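Kitchen cell: new home position and a cleaned-up reset

The simulated kitchen cell has been back in use since 30/06/2019, after Eldana Shiferaw and Roel Bakker went through its setup file from top to bottom. If you have runs queued on Yimer, please read this before you restart them.

The main change is to the arm's base. It had been placed by eye when the cell was first built, and its height didn't match the value in the controller file. Small errors there show up at the fingertips, so grasps on low objects were closing too high. Roel has put the base pose in one file that both sides now read. Please don't override it in your own scripts.

Eldana rewrote the reset. The old one dropped every object from the same height, and the round ones sometimes rolled before the first step was logged. The new one places each object just clear of the counter, lets it settle, and checks that it has stopped moving before the arm is released. She ran it 1000 times. It flagged 3 bad starts, all of them with two objects overlapping, and those are now thrown out and drawn again.

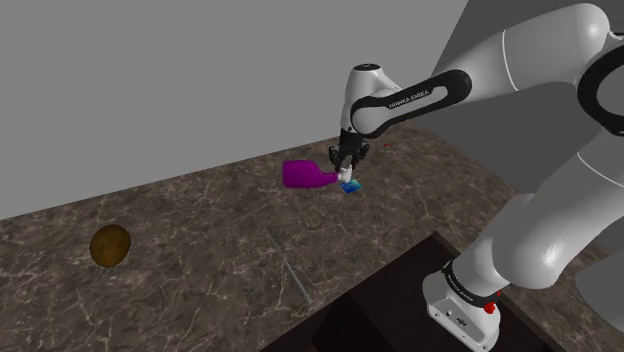 The Panda arm in the simulated kitchen, with a small white object between the gripper fingers and a purple bottle on its side next to it.

Finger friction was the other item on the list. Mitiku Moges found that 410 of the saved runs used an older value. They are still on Grandgate, in a folder marked "old friction", and should not be mixed with new ones. Anything recorded from now on carries the setup version in its header.

Still to do: contact settings for thin, flat objects, which can catch on the fingertips as the gripper opens. Fraser Mackay is working on this and would like to see logs from anyone who has run into it. Send him the run number and the setup version. A full check of the joint limits is planned for October, and the cell will be offline while it is done.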